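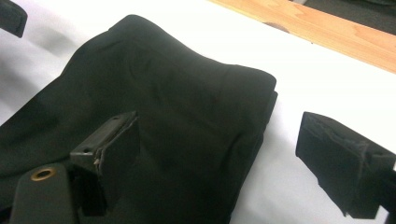 白い台の上にたたまれた黒い衣服

特集 音楽の授業を考える

鑑賞の時間をどう組み立てるか
聴き取りカードを軸にしたアルセノー音楽教室(Arsenault)の取り組み

10月14日

音楽科の授業において、鑑賞は扱いの難しい領域とされてきた。歌唱や器楽であれば、児童の到達の度合いは声や音となって教室に現れる。鑑賞の場合、児童が何を聴き、どこに心を動かされたのかは外からは分かりにくい。曲を流し、感想を書かせて回収するという進め方が長く続いた背景には、こうした事情がある。

ドリストゥドスカ(Dristudska)にあるアルセノー音楽教室では、小学生を対象とする基礎科において、鑑賞の時間の見直しを進めてきた。中心となる教材は、教材出版のギカール(Gikard)が刊行する聴き取りカード集「レンダム」(Rendum)である。本稿では、同教室の授業の進め方と、導入後に見えてきた課題を紹介する。

感想文からの転換

見直しの出発点は、児童が提出する感想文の内容であった。「きれいだった」「にぎやかだった」といった言葉が並び、学年が上がっても語彙に大きな変化が見られない。指導にあたる講師の間では、書く力の問題として受け止める意見が多かったという。

ところが、授業後に口頭で問い返してみると、児童は旋律が戻ってくる箇所や、楽器が入れ替わる瞬間をかなり正確に覚えていた。聴き取ったことを言葉に移す手前の段階に、支えとなるものが足りていなかったのである。同教室はこの点を踏まえ、文章による記述を授業の最後に移し、その前に図や記号で記録する活動を置くこととした。

レンダムのカードには、音の高低の動き、強弱の変化、音色の交替、反復の有無など、聴き取りの観点が一枚につき一つ示されている。児童は曲を聴きながらカードを並べ、机の上に曲の流れを組み立てていく。裏面は無地で、児童が自分で考えた記号を書き込むことができる。基礎科では、既製の絵柄に当てはまらない音に出会ったとき、この裏面を使うよう指導している。

授業の実際

一回の鑑賞に充てる時間は、導入と振り返りを除いて10分である。取り上げる曲は短いものに限り、長い作品の場合は区切りのよい部分を抜き出す。通して聴かせたいという講師の希望は根強いが、低学年では同じ箇所を繰り返し聴くことを優先している。

初回の聴取では、カードを配らない。児童は手元に何も置かず、音に耳を傾ける。二度目の聴取で観点を一つだけ与え、該当するところで静かに手を挙げさせる。この段階では、周囲につられて手が挙がることも少なくない。講師はその場で正誤を告げず、挙手のあった箇所を黒板の線上に書き留めておく。

三度目の聴取でカードを並べる作業に入る。隣り合う児童の並べ方が食い違ったときは、該当する部分をもう一度流し、互いの根拠を述べ合う時間を設ける。ある組では、低い弦の音が続く箇所を「止まっている」と捉えた児童と、「下で歩いている」と捉えた児童に分かれた。前者は旋律を、後者は伴奏の動きを聴いていたことになる。講師は両方のカードを上下に重ねて置かせ、音楽が層をなしていることを説明した。この並べ方はその後ほかの組にも広まり、現在では中学年の標準的な活動となっている。

文章を書くのは、カードの配列が定まった後である。机上の並びを見ながら書くため、児童の文には順序を表す言葉が増える。また、曲のどの部分について述べているのかが明らかになり、講師の側も具体的な助言を返しやすくなった。

曲の選び方

教材曲の選定にあたり、同教室が重視しているのは対比の明瞭さである。著名な作品であるかどうかは基準に含めていない。静かな部分とにぎやかな部分がはっきり分かれる曲、同じ旋律が異なる楽器で現れる曲などが、導入期に適しているという。

9月の授業では、二部形式の舞曲と、各地に伝わる作業歌を組み合わせて扱った。作業歌は掛け声と応答の交替が聴き取りやすく、低学年でも配列を誤ることがほとんどない。一方、舞曲では後半に前半の素材が少しだけ姿を変えて戻るため、これを「同じ」とみるか「違う」とみるかで意見が分かれた。講師によれば、変奏という用語を教えるのに最も適した場面は、こうした迷いが生じた直後である。

録音の質にも配慮が求められる。教室の再生機器では低音が痩せて聞こえることがあり、伴奏の動きを観点とする授業には支障が出る。同教室では、機器の位置を前方の隅から側面の棚に移したところ、後列の児童の聴き取りが安定した。大がかりな設備の更新に先立ち、まず音の出る位置を見直すことは、多くの学校で試みる価値があろう。

歌唱、器楽との接続

カードによる記録は、鑑賞の時間だけで完結するものではない。基礎科では、児童が並べた配列をそのまま合奏の設計図として用いている。強弱のカードが並んだところでは打楽器の人数を増減させ、反復のカードがあるところでは同じ旋律を別の組が受け持つ。聴いて得た知識が、演奏上の判断に結び付くよう意図したものである。

年度末の発表会においても、児童は曲の前に自分たちの配列を掲示し、構成を短く説明する。発表会の服装は上下とも黒を基本とし、新たに購入する必要はない旨を毎年保護者に案内している。保護者からは、説明があることで演奏のどこに注目すればよいかが分かるとの声が寄せられている。

もっとも、演奏との接続には慎重な意見もある。カードの枚数に気を取られ、音を出しながら互いを聴く姿勢がおろそかになる例が見られたためである。同教室では、合奏の練習に入って二回目以降はカードを机から下げ、掲示した配列だけを参照することに改めた。記録を見る時間と音を聴く時間を分けたことで、練習の進み方は落ち着いたという。

評価をめぐる課題

鑑賞の評価は、なお検討の途上にある。配列の正確さを点数にすれば採点は容易になるが、児童は正解を探して隣の机を見るようになる。同教室では配列そのものを評価の対象とせず、並べ替えた理由を述べられるかどうかを見ることとしている。観点は7項目からなり、講師は学期を通じて記録を付ける。一回の授業で全員の全項目を埋めることは求めていない。

記録の負担は小さくない。一人の講師が複数の組を受け持つ場合、授業直後に記入の時間が取れず、記憶に頼ることになりがちである。授業ごとに観察する児童をあらかじめ決めておく方法が試みられているが、発言の少ない児童の変化を見落とすおそれが残る。この点について、講師間の協議は継続中である。

カードの管理も実務上の課題に挙げられる。枚数が多く、学期の終わりには欠けた組が出る。レンダムの価格は一組2000円であり、児童の机ごとに備えるとなれば相応の予算を要する。同教室では、二人で一組を共有する形を採った。共有によって話し合いが自然に始まるという利点がある反面、進度の速い児童が一方的に並べてしまう場面もあり、カードを置く役を聴取のたびに交代させている。

導入を検討する学校へ

同教室の授業は少人数の編成を前提としており、そのまま学校の学級に移すことは難しい。講師からは、まず観点を2種類に絞り、既に児童がよく知っている歌で試すことが勧められた。歌詞を覚えている曲であれば、配列を確かめる際に自分で口ずさむことができ、再生の操作に時間を取られない。

市販のカードを用いず、白紙を切って児童に記号を考えさせる方法でも、活動の骨格は保たれる。その場合は、学級で共通に使う記号と個人の記号とを早い段階で区別しておきたい。共通の記号がないまま話し合いに入ると、記号の意味を説明し合うだけで授業が終わってしまうことがある。

アルセノー音楽教室では、次の学期から高学年を対象に、調性の変化を観点に加える予定である。長調と短調の交替は印象の言葉で語られやすく、音そのものに即して記録する方法が定まっていない。裏面の無地の部分に児童がどのような記号を書き込むか、講師は試行の授業で集めた例をもとに指導案の作成を進めている。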